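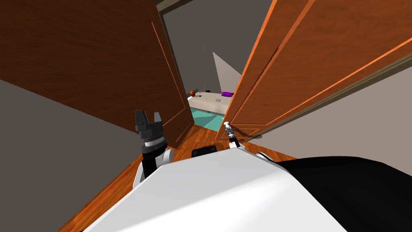

Which edition of the Fesidham treatise on the cold compress does the new reprint follow?

The reprint from Brenditz Press follows the second edition, with the tables of the first edition restored as an appendix. The second edition dropped those tables to save paper, and most later copies were set from it, so readers who own an older paperback will not have seen them.

The text describes a folded linen cloth, wrung out in cool water, laid over the abdomen and covered with dry flannel. The first edition gives a time of 60 minutes for adults. The second gives no time and tells the reader to remove the cloth once it has warmed through. Both wordings are now printed, with the variant marked in the margin.

Chapter 3 has been reset. In earlier copies the temperature column was printed without units, and a reader could take 38 as either a room or a bath temperature. The heading now states degrees Celsius, bath water only.

The case reports are unchanged. They were collected by letter, without a comparison group, and the diagnoses were mostly the writers' own. The editors' note says they should be read as a record of practice. It also says that fever, chest pain or lasting abdominal pain calls for a doctor.

The Marciniak index is included and has been repaginated. Entries for diet and fasting are still incomplete.

Library members can request the book under shelf number 2233. Loan copies of the earlier Sanisel printing remain available until December.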